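Review: Vanags two-arm learning kit, after one semester of use
Posted 16 January 2023

We bought the Vanags kit in September to repeat a result from Matúš Urban's thesis. His claim is simple. If you teach two arms a task from human demonstrations, and in every demonstration you turn the object to a new angle, you need fewer demonstrations in total. I wanted to know if this kit is good enough to test such a claim.

The assembly took us 2 days. The printed guide is poor, and the part about the cables I had to read three times. The calibration software, on the other hand, is very pleasant.
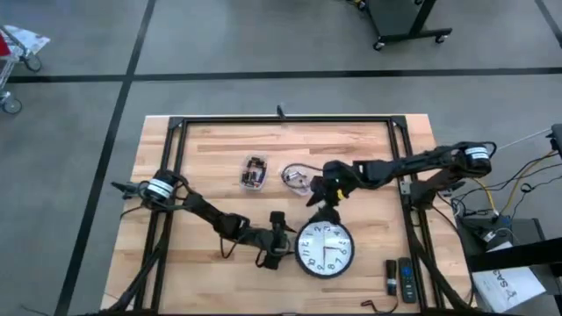 For the main test we recorded 90 demonstrations with fixed angles and 36 with changed angles. The policy trained on the smaller set did as well as the other on flat objects, and a little better on round ones. On soft bags both were weak. Aliki Kontogiannis trained them again with a different seed and the order stayed the same.

What I don't like: the grippers lose their zero position after a long session, and support answers slowly. A spare motor came after three weeks.

For a small lab I would recommend it. If you need precise force control, look at something more expensive.

Charalambos Kouris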